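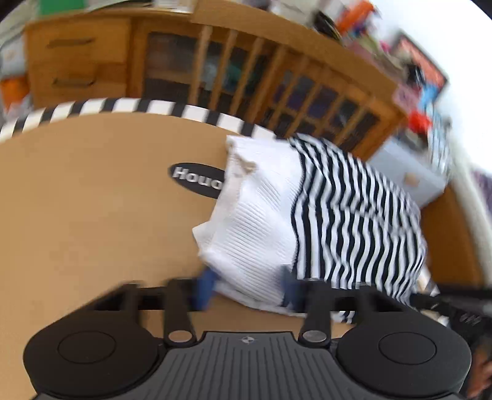
*Fig. 4.1. Garment held between the two fingertips, box behind.*

## 4. Laundry and soft items

Read this section before you set up any folding or tidying task. Brindgate wrote the first version of this manual when the Kalteo arm was sold mainly for shop counters, and the laundry part was two hopeful paragraphs. Sepehr Rezaei and I have rewritten it after a spring of trying it in ordinary homes. Our view is that a machine can pick up a garment, move it and put it down. Whether it can do the laundry is another matter, and we would ask you not to promise that to anyone you live with.

### 4.1 What the arm can be set to do

- Lift a single folded garment and lower it into an open box or drawer.
- Move a small towel from one flat surface to another.
- Hold a garment still while a person does something to it, such as fastening a button.

It can't sort by owner, turn sleeves the right way out or tell a clean sock from a worn one. The Jilus add-on claims to pair socks. We tried it and went back to pairing them by hand.

### 4.2 Teaching a lift with the hand-held gripper

You will need the hand-held gripper, a box or drawer with its opening clear, and a garment that is already folded.

1. Wipe both blue fingertip pads with a dry cloth. Do not use fabric softener sheets.
2. Switch the gripper on and wait for the single tone.
3. Stand where you can reach both the garment and the box without taking a step.
4. Close the fingers on the thickest part of the fold. On mixed fabrics, choose the knitted part if there is one – smooth woven cloth slides more easily.
5. Lift slowly until the lowest part of the garment clears the rim of the box.
6. Pause, then lower it in and open the fingers fully before you draw back.
7. Repeat from step 4 with the garment in a slightly different place each time. The old manual asked for 280 repeats. We got much the same result from fewer, provided they were varied.
8. Press **Save** and give the task a name you will recognise in a month.

> **Note.** A ribbed cuff or welt grips well but stretches. If the fabric is pulled out of shape when the fingers close, lower the grip setting to 3 and start again.

> **Caution.** Keep your free hand away from the fingers while they are closing. Drawstrings, ribbons and necklaces must be kept out of reach of the crossbar.

### 4.3 First run on the arm

1. Place the box where it stood during teaching. A hand's width out is usually forgiven, a different shelf is not.
2. Put one garment in the pick area.
3. Start the task at the slow speed and stay in the room.
4. If the arm closes on nothing, let it finish its return before you move the garment.
5. If it picks up two items together, press **Stop**. It won't notice the second one.

Do not leave the arm running with the box lid half closed. It treats a flap as part of the wall and will push.

### 4.4 How well it works

The sales sheet speaks of 2000 successful lifts. It doesn't say what was lifted, and Ebbe Sæther, who looked after the tests at Brindgate, tells us that most of them were tea towels. In our own log of 358 attempts with real clothes, about half ended with the garment in the box and still folded. A fair share of the others reached the box as a heap, which the software counts as a success. Change this under **Settings > Result check > Shape** if you care about creases.

Stripes gave us no particular trouble. Black jumpers did, especially in the evening, and so did anything with a hood.

We are often asked how long the arm takes. Slower than you do, at every setting. Its one real use in our trial houses was for people who find it hard to bend or lift, and there even a slow arm was welcome so long as someone else had done the folding.

### 4.5 Before you report a fault

- Check that the gripper and arm carry the same software version.
- Look for lint on the fingertip pads and around the screws.
- Run the task once with a plain towel. If the towel goes in, the fault probably lies with the garment.
- Turn off the Okeke voice link. It restarts the task whenever it hears the word "again".

Send the log with the task name in the subject line. Folding from a loose pile is covered in section 9, which was still blank in May.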